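Wonholm collects spelling runs for two-armed robot

5/19/26 — The robotics group at Wonholm has started recording a new set of examples in which a two-armed robot spells short words with letter tiles. The work is part of a project called Fultska, and the recordings will be used to train a system that picks up small objects and sets them into tight spaces.

Each run begins with a wooden tray and a handful of red and blue tiles. An operator guides the arms through the whole word, one letter at a time, while cameras record the motion. The word this week is "robot."
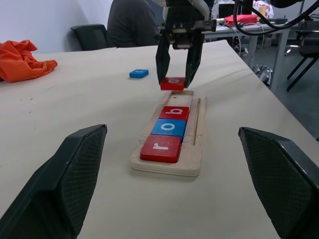

Lamai Onsri said the slow runs are worth as much as the clean ones, and that she would keep a run where the operator has to back up and try the slot again. A system that has only seen perfect placements, she said, has no idea what to do when a tile lands crooked.

The group plans to record 70 runs of the word before it moves on to others. A run takes roughly 13 minutes with resetting, and operators trade off after seven of them. Tiles go back on the table in a different arrangement each time so that the system does not simply learn one path.

Other things are left on the table too — a roll of packing tape, an orange cloth — and they stay there during recording.
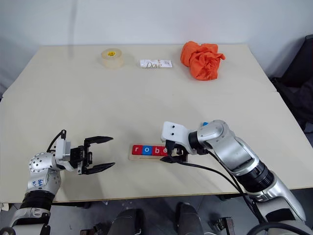

Runs are checked the same afternoon. Christos Triantafyllou goes through the recordings and marks the moment each tile is gripped and the moment it is let go. Files with a missing camera view are dropped and recorded again.

A smaller set of 20 runs, made in November with a single arm, will be kept apart for comparison. The group's second site, in Prarnbridge, is due to begin the same task with its own tray once the first set is finished.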